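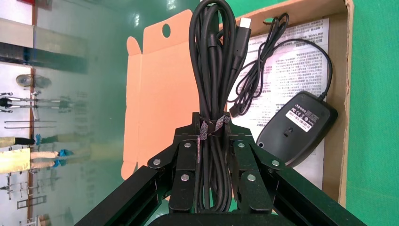
The Great Cable Sort

Every May I promise you a newsletter item about spring cleaning, and every May I write about something else. Not this year! This year I sorted the cables, all of them, and I have opinions.

It started with Precious Cele, who stopped by the Lillville tool library desk last month asking if we had a spare power cord for a monitor. "Sure," I said, very breezy, and went to the closet. Twenty minutes later I was sitting on the closet floor with something like a bird's nest in my lap, and Precious was being extremely polite about it. She did get her cord. It came out attached to an extension cord, a phone charger from another era and a string of lights.

So I took the whole mess home (in 7 grocery bags, two trips to the car) and spread it across my living room rug. Dineo Moodley came over to help, and I want it on the record that she stayed until after ten at night and only complained once, when we found the third identical printer cable for a printer we gave away.

What we did first was untangle. Don't try to sort while you untangle, you'll lose your mind. We just pulled things free and laid them out straight, ends toward the couch. Then we looked at the ends and made piles: power, video, USB of every shape, audio, and a pile Dineo labeled "ask Tumelo." Tumelo Shezi fixes up old stereo gear and came by the next day to go through it. He recognized all but two. Those two are in an envelope on my desk, and if you think you know your obscure plugs, come take a look, I mean it.

Now, the coiling. I used to wrap cords around my hand and elbow, the way my dad did with garden hose and extension cords and pretty much everything else. Tumelo winced when he saw me do it. It puts a twist in the cable with every turn, and then the thing springs into a corkscrew the minute you let go. What he does is make long, easy loops, all the same length, and let the cable go where it wants to go. If it fights you, roll it a little between your thumb and finger until it lies flat. For the short cords a small circle is fine. For the long ones I like tall skinny loops, because they stand up in a box next to each other like files in a drawer and you can lift one out without bringing its cousins along.

Leave the plug on the outside of the bundle! I can't say this enough. If the plug is tucked into the middle you have to undo the whole thing to find out what it is, and then you won't put it back right (I know I won't). Let it hang down the side where you can see it, with enough slack that the cord isn't bent hard right where it meets the plug. That's where they crack.

For ties, we tried everything in my junk drawer. Rubber bands go gummy or snap. Twist ties are okay on a phone charger and hopeless on anything thicker. Zip ties look so tidy and then you need scissors every time, and I have personally snipped a perfectly good lamp cord that way. The winner by a mile is the hook-and-loop kind, the fuzzy strap that sticks to itself. I bought a roll of the Sasura ones in dark gray and cut them to length, and they go around the middle of the bundle, snug but not strangling. Margaux Pruvost swears by old strips of bicycle inner tube, which are free and very grippy, and she brought me a handful. They do smell like bicycle.

Then there's the question of what to put it all in. I had my eye on a set of clear drawers from Tusari, with little label windows, and I went as far as putting them in my cart. Then I looked at the cardboard boxes in my hallway and came to my senses. A plain open box works great. You can see in from the top, you can write on the side with a marker, and when it gets beat up you get another one. Keep the flaps if you're going to stack them, cut them off if the box lives on a shelf. Mine was a box from Baláž, the bakery supply people, and it's a good solid one that's the right height for the tall bundles.

One thing I'd do differently: label as you go. I put it off until the end and then had 20 black cords that looked exactly alike. A bit of masking tape folded over near the plug, with "monitor" or "big speaker" written on it, takes a few seconds. Kgomotso Hlongwane uses colored tape with a chart taped inside the closet door, and it looks wonderful, but I'd lose the chart.

We checked everything for cracks and bare spots too, and anything sketchy went straight into the recycling bag. Please don't put cords in your regular bin. Bring them to the desk and drop them in the tub by the door, and they'll go along with our next load of electronics.

The good ones are back in the closet now, standing in their boxes, and they're yours to borrow or keep. If you need a power cord, an HDMI cable or a printer cable (please, somebody, take a printer cable), just ask at the desk. We'll also have a basket of cut straps out while they last. Take up to 20 if you've got a closet like ours was, and bring back any you don't end up using.

Next month: the paint cans. Dineo has already told me she's busy.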